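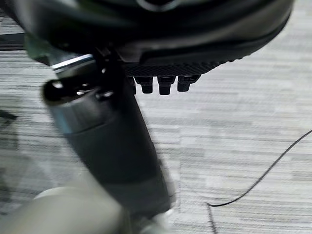 I've been doing a big veg shop once a fortnight for years now, and I used to throw out a shocking amount of it. Slimy beans, bendy carrots, potatoes with legs! These are the habits that stuck, mostly picked up from chatting at the greengrocer's and from ruining things myself.

## Before you fill the basket

Heavy things go in first. I know everyone says it, but I still catch myself popping tomatoes in and then wanting a cabbage. I do one lap without touching anything, then start with cabbage and potatoes, then roots, then cucumbers, and leave tomatoes until the very end (on top, stalk side down).
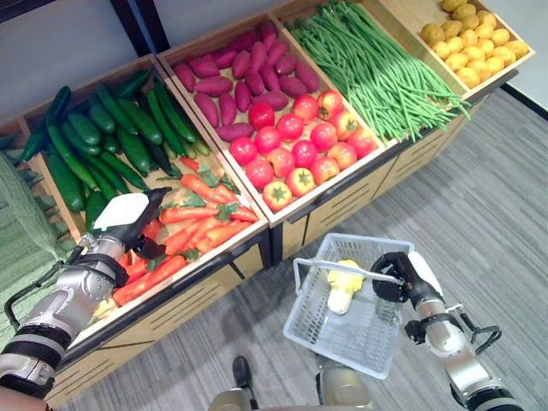 ## Napa cabbage

Pick one that feels heavy for its size, with the leaves packed tight at the base. A bit of frill at the top is fine. Mine goes in the fridge whole, wrapped in a tea towel, and I pull leaves from the outside as I need them. 900 g does us two stir-fries and a soup.

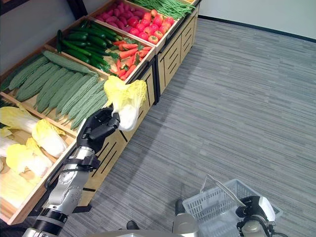 If you've only got half left, keep the cut side covered and use it within a few days. The tatty outer leaves I chop up for stock, or they go to the compost if they're really past it.

Bitter melon is the other one I buy now. Halve it, scoop out the seeds, slice thinly and leave it with plenty of salt for 30 minutes, then rinse well. Much kinder!

## Carrots

Leafy tops look lovely but they do pull the moisture out of the root, so twist them off as soon as you're home. I whizz the tops with oil and garlic, and they freeze nicely in an ice cube tray. 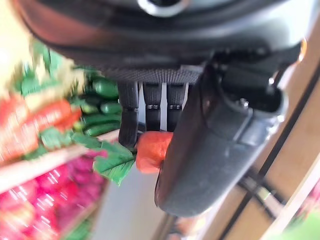 *Carrots: go for bright orange and firm.*

Gone a bit floppy? Stand them in cold water in the fridge overnight.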